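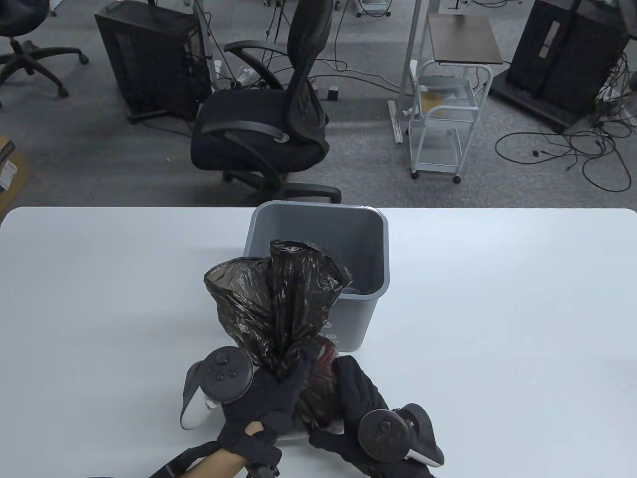 Gray wastebasket, black bag, neck twisted shut.

Every September somebody sells me on a new way to throw things out. This year it's the Ondale method, which Puspita Harahap passed along with the warning that it would change my life. You get 93 pages on how to look at your trash each night and write down what you regret buying.

I did it for 3 weeks. I regret some yogurt.

My trouble is with the promise on page one, that the average home can cut its garbage by 80 percent. Eighty percent of what? Weight? Bags? There's no source, and when I wrote to ask, I got a coupon for the second book.

Vega Cuesta swears by it, but she also moved to a smaller apartment in the middle of her trial and stopped getting takeout. I'd put my money on the takeout.

I'll keep the habit of checking the fridge before I shop. My mother taught me that one for free. The notebook is going to Mebrat, who wants it for phone numbers.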